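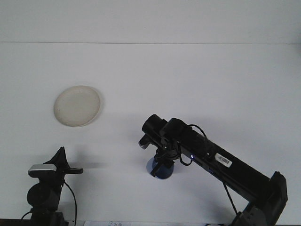
30 Oct 2024

My aunt Elvia Orozco had sixteen dinner plates and no two of them matched, and until I was old enough to be embarrassed by it I thought that was how everybody's cupboard looked. You had your favourite, you fought your cousins for it, and whoever lost got the brown one with the chip. I have been thinking about those plates a lot this month, mostly while standing in front of my own kitchen cupboard with a tea towel over my shoulder, trying to decide what to do with mine.

We moved in together in the spring, you see, and between the two of us we brought far too much crockery. He had a full set from his mum, heavy and white and very sensible. I had years of bits and pieces from the charity shop in Drullow, where I used to go on my lunch break and come back with a single saucer wrapped in newspaper (they were 50p each, and who can walk past a saucer at 50p?). For months it all sat in stacks so high that getting a cereal bowl out meant lifting down half the shelf first, and I would do this every morning, half asleep, muttering.

So last week I finally took the lot out and put it on the floor. I made tea. I rang Elvia, who is in her eighties now and still lives in the flat in Medrano, and told her what I was up to, and she said the only question worth asking about a plate is whether you would be sorry if it broke. I said that seemed a bit harsh on the plates. She said I had always been soft.

I tried it her way, though, and it went quicker than I expected. There is a plain speckled one I would be very sorry about, and I couldn't tell you why, as it cost next to nothing and is slightly too big for the dish rack. It makes toast look nice. There were also six matching side plates with gold edges that I had carried through three house moves and never once eaten from, and I felt nothing for them at all! They went into a box. So did the gravy boat, the second gravy boat, and the jug that dribbles.

The sensible white set has stayed, because he asked nicely and because it goes in the microwave. I have put it on the lower shelf and my odd ones above it, and so far we each reach for our own without thinking about it. When his brother came over from Vustden for supper he got the brown one. Yes, I have a brown one too, though mine isn't chipped yet.

The box is by the front door and I keep having to step over it. The shop in Drullow only takes donations in the mornings, and what with the boiler and the dentist I haven't managed a morning. I have also been back into it once, I'll admit – the smaller gravy boat is now on the windowsill with some rosemary cuttings in it, and they seem perfectly happy there.

Elvia is coming to stay in November, on the slow train because she doesn't trust the fast one. I've asked her to bring me one of her sixteen, if she can spare it, and she says she will think about which. I'm hoping for the blue one with the fish.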